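Vollarstead Lakeside Club: Day Deck and Evening Floor Hire

12 shares | 3 comments

Vollarstead is an open-air club on the lake shore, four minutes by foot from the Braketti ferry stop. In the day it works as a swimming and sunbed deck, and from 7 p.m. the same deck becomes a dance floor. On this page you find what is included when you hire the place for a private party, a staff evening or a label night.

The deck measures 516 square metres and is built on two levels. The lower level goes down to the water by wide steps, so guests can enter the lake without passing through the bar. The upper level holds the DJ booth, the main bar and the covered lounge. Between the two levels there is a ramp, suitable for wheelchairs and also for flight cases.

Capacity is 466 persons standing. For seated dinners we accept smaller groups only, please write to us with your number and we will propose a floor plan. 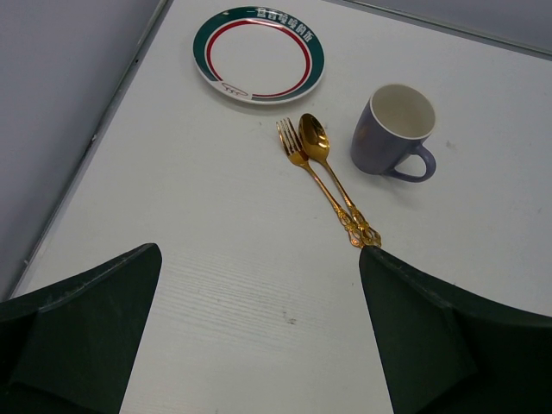 The sound system was renewed in February. It is a four-point Rillico installation with separate level control for the lounge, so that the people who wish to talk can talk. The limiter is set according to our agreement with the municipality and it can not be changed on request, also not for the last hour. Your DJ will find two players, one mixer and a monitor on each side of the booth. Turntables are available, but must be ordered with the booking. If your artist has a technical rider, kindly send it to us before you confirm him, as the booth has only one power circuit and heavy hardware sets need some planning.

The music on our own nights is house, disco and a little of slow techno. For private hire the choice is of course yours.

Included in the hire:
- exclusive use of both levels and the changing rooms
- 19 double sunbeds with parasols
- sound system and basic lighting, with one technician
- bar staff and door staff
- lifeguard until sunset
- cleaning after the event

Not included are drinks, food, towels and artist fees. Drinks are calculated by consumption or as a package per guest. Outside alcohol is not permitted under our licence.

Food comes from the Fedoruk kitchen, which is in the building behind the deck. The menu is short and made for sharing: grilled fish, flatbreads, dumplings, salads in the warm months and a soup if the evening is cold. Please inform us of allergies when you send the final guest list. In the lounge the food is brought to the tables, on the lower level it is served from the counter only. Glass and plates are not allowed on the steps by the water, there we use reusable cups with a deposit.
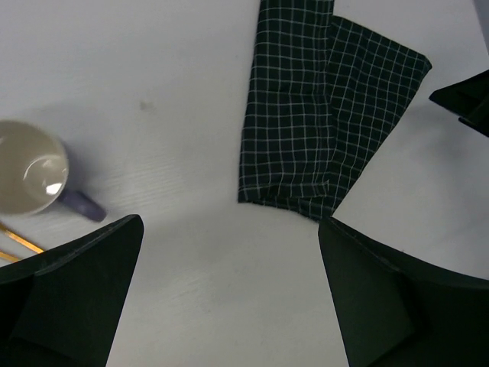 Checkered cloth, dark green and white

Weather is the question we receive most often. The lounge roof covers the booth, the bar and part of the upper dance floor, and side panels can be lowered against wind. In light rain the party continues. In a thunderstorm the water and the lower level are closed by the lifeguard or the technician, and their decision is final. If we must cancel the complete event for weather, you may choose a new date in the same season or receive your deposit back.

Arrival: the Braketti ferry runs until midnight, and on Friday there is one later boat. Parking at the club is for suppliers only. Cyclists can use the racks along the fence. Music ends at 1 a.m. and the gate is closed thirty minutes after.

The minimum hire is 3 hours. Setup time before doors is free of charge if the deck is not in use by day guests, otherwise we will agree on it together.

For dates, offers and a visit of the place, please contact Nadiia Palamarchuk in the events office. She answers in English and Ukrainian, usually on the same working day.

Share this page | 12 shares | 3 comments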